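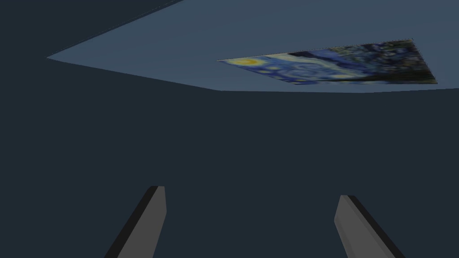
Wait, so did they let you taste the stuff before it goes in the bottle or no? Because I've been buying the Flula vanilla oat for a year now and mine never tastes like it does at the counter, and I want to know if it's me or the bottle.

That was the first comment under my "going to Nunville tomorrow!!" post and it's a good question so I'm starting there. Yes. They let us taste it before the bottle. And it's kind of you, sorry. More on that below.

Ok so. Flula open house. November, 17 of us on the early tour, cold parking lot, everyone already holding a coffee from someplace else (me too, gas station, terrible). Typing this up fast between school pickup and dinner so forgive the mess.

Getting there: Nunville is a longer drive than the map says. The plant is at 2122 on the county road, past the feed store, and the sign is small. I drove by it twice. Go in the second driveway, the first one is for trucks and a guy will wave his arms at you.

Sign in, hairnet, shoe covers, rings off. I forgot about the rings thing and mine doesn't come off easy in the morning. Ended up with a glove taped at the wrist. Glamorous.

First stop was the roasting side. Smaller than I pictured. They roast for their bottled cold brew and for their cafe, and they sell the rest in bags out front. Two coffees going that morning. One called Navau, which is their darker blend, cocoa and toasty and a little smoky, the one in the bottled mocha. The other was Sangkhawat, lighter, almost like brown sugar and orange peel when you stick your nose in the cup. I went in a dark roast person and came out with a bag of the Sangkhawat. Didn't see that coming.

It's loud in there. Really loud when the beans drop into the cooling tray. Our guide had one of those little headset mics and I still missed maybe half of it. What I did get: they let the beans sit 3 days before brewing cold brew with them. I have always used mine the minute I get the bag open. They said fresh-fresh beans give off gas and the brew comes out kind of sharp and uneven. So I'm going to try waiting. Will report back.

Then the brew room. Chilly. Big lidded tanks, coarse grounds in giant filter bags, cold water, and then it sits for 17 hours. I asked why not a round number and the answer was pretty much that they tasted it every hour one long weekend and that's where they liked it. Fine by me! I do mine overnight and forget it until lunch so I'm probably close.

A lady behind me asked if you could do it with hot water to speed things up. You can, they said, but it's a different drink. More bite to it. Not bad, just not what they sell.

Now the syrups, which is the part I drove out for. If you've been here a while you know I've been messing with a copy of their cinnamon vanilla since summer. Attempt one was basically pancake syrup. Attempt two had gritty cinnamon sludge in the bottom. So I was all ears.

Stuff I wrote on the back of my parking slip:

Cinnamon sticks. No ground cinnamon anywhere in the syrup room. They crack the sticks first and toast them dry in the kettle until you can smell them, THEN the water.

Sugar goes in after the sticks have steeped. I've been doing it all at once like a dummy.

Half white sugar, half light brown. I was all brown. That's the pancake thing right there.

Vanilla last, off the heat, lid on.

Pinch of salt. More than you'd think.

Kettle sits just under 200 degrees and never hits a real boil. Boiling makes the cinnamon go bitter, and then you add more sugar to cover it up, and then it's candy. Guilty.

They wouldn't give amounts, obviously. But I got to taste a spoonful warm and I'm pretty sure I can get there now.

Tasting room was at the end. Little paper cups, a counter, crackers for in between. We did the cold brew straight, then with oat, then almond, then the whole finished vanilla oat drink before bottling and the same thing from a bottle. So back to the comment. Side by side they are really close. Bottle was a touch flatter, maybe. But the difference at the cafe counter is that they shake it. Hard, with ice, before it goes in your cup. The bottle says shake well and who does. I give it one sad tip and pour. Tried it shaken at the counter and yep, there it is, that's the foamy soft thing we've been missing. Jar with a lid, handful of ice, 15 seconds. Don't use a travel mug with a flip top, ask me how I know.

Almond vs. oat, since you'll ask. I'm an almond milk house. The oat was creamier, no contest. But with the Sangkhawat I liked the almond better, the oat sort of sat on top of the orange flavor and squashed it. With Navau get the oat. Coconut wasn't out for tasting. I asked. They're working on one but it keeps separating on them in the bottle, and the guide made a face.

Things I didn't love. The tour ran over and the last room (bottling) got squeezed to a quick look through the window, and the line wasn't running anyway. Lunch break I guess. Kids on the tour were bored stiff by the brew room and there's nowhere to sit. The cafe line afterward was out the door, and they were sold out of the cinnamon rolls I'd been thinking about since the exit ramp. Got a banana muffin. It was ok. Dry.

Also no decaf. At all. Not in bags, not in bottles. If that's you, eat before you go and enjoy the smells.

What I bought: one bag Sangkhawat, one bag Navau, four vanilla oats, and a jar of the cinnamon vanilla syrup so I have something to check my version agaisnt. Syrup was pricier than I remembered but the jar is a nice size and I'll reuse it.

Would I go again? Yes, for the early one. Bring a sweater for the brew room, and a cooler for the drive home, I didn't and had to blast the AC at my own grocery bag with my coat on.

Ok a few quick answers from the comments and messages because dinner isn't making itself:

Parking is free. Gravel lot, bumpy.

Tour is free too, but you have to sign up online ahead of time, and the early ones go quick.

Strollers no, the roasting room has steps.

You can take pictures in the tasting room and out front but not in the syrup room. Nice about it, but firm.

They do ship the bags. Not the bottles, those have to stay cold.

Yes I'm making the syrup this weekend. Sticks are on the counter already. I'll do a half batch first so if I wreck it again it's only a little sugar down the drain. Recipe goes up when it's right and not before, I still get emails about the sludge one.

If anybody has gotten coconut milk to stay mixed in a cold drink overnight, please tell me how. Blender, no blender, whatever. Mine's been a layer cake every single time and I've got two cans to use up.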